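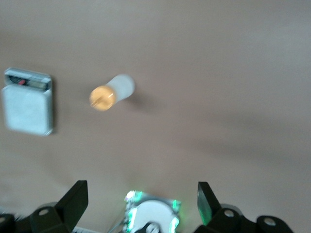

Is the Hurmont Zarow desktop worth $229 if you already own a set of legs?

Wait for a sale if you can. It's a decent flat surface that is easy to live with, and the price is hard to defend when the Diston top does most of the same job for $95.

I write at a desk all day, I sort small parts on it in the evening, and I've owned enough bad ones to be suspicious of any listing that uses the word "calm." The Zarow listing uses it four times. It also says the top "invites focus," which is a lot to ask of a slab. What you get in the box is the slab, a bag of screws, and a folded sheet of instructions. Legs are sold separately, a fact the listing mentions well below the photos of a desk with legs on it.

I bought mine in November with my own money. Nobody at Hurmont knows I exist.

The color

It comes in three shades and I picked the one called Heo. I have no idea what a Heo is. On the website it looked like wet sand. On my floor it's a muted beige-tan, and under a lamp it goes a bit pink. In weaker light it slides toward gray. If you're trying to match it to something, order the sample first, then look at the sample at night too. I held mine up at noon by the window, liked it, and was a little annoyed by eight in the evening.

What I do like is that it's plain. There's no fake grain or speckle, none of those swirls that are supposed to suggest stone. When I set out little things on it I can find them again. A small gray-white case and a frosted white cylinder with a yellow-gold cap both show up fine against it, even though neither one is much of a contrast on paper. My last desk was a busy dark walnut print and I lost screws on it for years.

The downside of plain is that every shadow shows. Mine has a lamp on one side, and anything between the lamp and the desk lays a wide soft smudge across the middle. It looked like a stain the first week. I tried to wipe it off twice.

The surface

Smooth, flat, and pleasant under the forearms. I put a long metal ruler across it in both directions and couldn't see light under it anywhere, so credit where it's due.

The listing calls it "anti-glare," and I'd agree up to a point. A desk lamp doesn't bounce into my eyes. A bare bulb straight overhead still gives you a bright patch at the back. Moving the bulb fixed it, and moving a bulb is free, so I'm not giving Hurmont any points there.

It's also slick. Paper slides if you write with any force, and round things roll. Anything cylindrical has to be parked against something or it will wander off the minute you bump the edge with your hip. My old desk had a slight tooth to it and I never thought about this. Now I keep a shallow tray on the right side for batteries, glue sticks and pens, and I resent the tray slightly.

"Scratch resistant" is the claim I trusted least. After a winter and most of a spring I have one scratch, a short one near the front, from dragging a clamp. I was careless and the clamp had a burr on it. I've also slid a lot of hard little boxes around with no marks that I can find. So the claim is half earned. I'd still put a mat down before cutting anything, and the instructions, to be fair, tell you to.

Fingerprints are worse than I expected for something this pale. They don't show as marks so much as dull spots, and you only catch them when you lean down. Warm water and a cloth takes care of it. I didn't try the Hurmont surface cleaner. It costs extra and smells, according to the reviews, like a hotel.

Putting it together

The box says 15 minutes. It took me 45, and I had a helper for the lifting. Most of that went to the screw holes, which are marked with tiny dimples you have to find by touch. Two of mine were filled in with finish. The screws themselves are fine – proper steel, heads that don't strip – and there were two spares.

The version I bought is 64 inches long. That's enough for a laptop at one end and a work area at the other. It also bows a little in the middle if you use only four corner legs and lean on it, so plan on a fifth leg or a crossbar. The listing shows the long version on four legs. I'd call that optimistic.

Zarow or Diston

My brother-in-law, Eugeniusz Ziółkowski, has the Diston top in his sewing room, close to the same size. We swapped for an afternoon, meaning I sat at his and he sat at mine and we both complained. His has a faint texture that holds paper better. It also has a seam along the back edge that collects lint, and a corner that chipped when he moved apartments. Mine feels heavier and the edges are nicer where your wrists go. He would not pay the difference. I did pay it, so you can weigh our opinions accordingly.

If you do fine work with small loose parts, I'd lean toward the Zarow for the plain color alone, with a tray. If you mostly write by hand, the Diston is the better desk at any price. And if all you need is a place to set a monitor, buy a door.

Returns and other gripes

You get thirty days, and you pay the freight back. On something this size that eats a good part of the refund. The foam corners in my box had shifted and one edge was riding on bare cardboard. It arrived undamaged, but check yours before you throw the packaging out.

The finish has a smell for the first few days, a bit like a new shower curtain. I left a window open and by the second week it was gone.

Hurmont says a crossbar made for the Zarow is on the way. They've been saying so since before I bought mine. I used a length of angle iron from the hardware store and painted it black, and it works fine.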